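Come Talk to Me About the Drug Take-Back Days in Naddale

I'm looking for people to sit down with me for an hour or so and talk about getting rid of old prescription pills. That's the whole job! I run the medication safety project at Korden, and we're trying to figure out why so many folks in Naddale and Drunmont still have leftover painkillers in the bathroom cabinet when there's a drop-off day twice a year.

You don't need to have turned anything in. If you drove past the tent last November and thought "nope, not today," I want to hear from you just as much (maybe more). I also want people who look after a parent's medicines, people who've had surgery lately, and anyone who has ever flushed something and wondered if they should have.
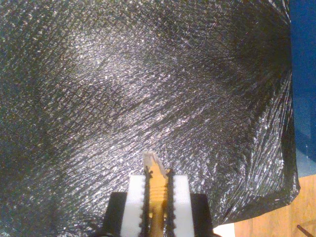 Socorro Cabrera wrote to ask whether the police would be in the room, and said she'd skip it if they were. They won't be. The sheriff's office runs the drop-off tent, but they have no part in these talks and they won't get your name. We take your first name and a phone number so I can call you about the time, and those get shredded once you've been paid.

So, what happens. You come to our office on Ayele Street, second floor, and we talk in a group of four. I bring coffee and those little lemon cookies. I ask about where you keep your medicines, what your pharmacist told you about leftovers, and what would make the drop-off easier — different hours, a box at the pharmacy, a mail-in envelope, whatever you've got.

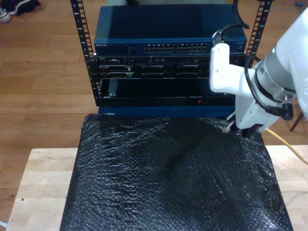
I take notes by hand and I don't record anybody. If you'd like to talk one on one, just say so when you call and I'll find a slot. Pay is a $40 grocery card, handed over before we start, and you keep it even if you leave early.

You do need to be 18 or older and live in either town. We mailed 2000 postcards about this, so if you got one, bring it along, but no postcard is fine too.
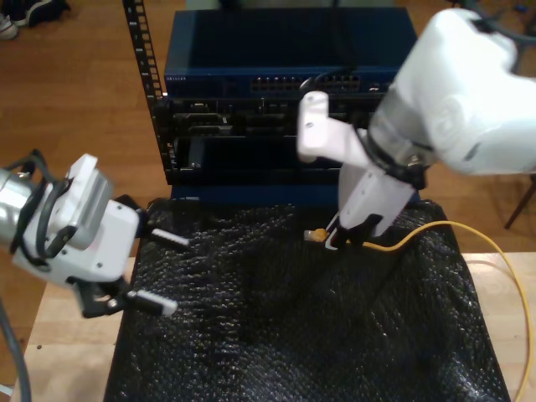 Mawuli Tetteh wants to know if he can bring his leftover pills with him and save a trip. Please don't! We aren't allowed to accept medicine at the office, any kind, not even the over-the-counter stuff. I'll have a sheet with the next drop-off dates and you can take as many copies as you want.

Call me at extension 3597 through the main Korden number and leave a message if I don't pick up. Evenings fill up first. Sign-up closes Friday, March 25, 2022, and I'll call everybody back the week after, including people I couldn't fit in.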